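Ondieki Kitchen: Gallery

Ondieki is the simulated kitchen we use to test Nurnolia, our bimanual planner. It renders the counter, hands the view to the policy and waits to see what the fingers decide. The real kitchen is down the hall and has a microwave we are not allowed to involve.

Most of the work since February has gone into the part between "the model knows where the object is" and "the hand goes there." Those turned out to be separate departments. Nurnolia now replans 5 times a second, up from 2, and each arm gets its own collision budget, so the left one no longer spends the right one's. Logs go to Cloltell, our replay viewer, which lets you scrub through a bad grasp as slowly as your pride allows.

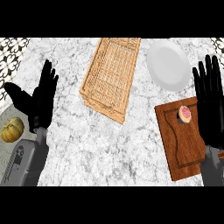

Both hands open over the marble, with the basket and plate still empty and the small round food item sitting on the cutting board.

We like this layout for testing perception because the counter does so much of the damage. Gray veining looks like an edge to any segmenter that wants it to. An early build of ours proposed grasps on the stone with great confidence, and scored itself well for them. The fix was a depth check before the grasp ranker, 6 lines of code and most of a Saturday.

The basket has its own entry in the bug tracker. An open weave gives you a mesh full of holes, and the old collision checker treated each hole as an invitation. We now wrap the walls in simple convex pieces for planning and keep the pretty version for rendering. The planner has not complained, though it has no way to.

Slender fingers are the other open item. Contact settings that hold a squash steady are too stiff for anything with frosting, so the Ekemgate branch carries 4 grip profiles and a selector that picks between them. It usually picks the first one. We are looking into that.

Scene files and planner configs are in the repository under "kitchen." The floor tile texture is the largest file in there, and it stays.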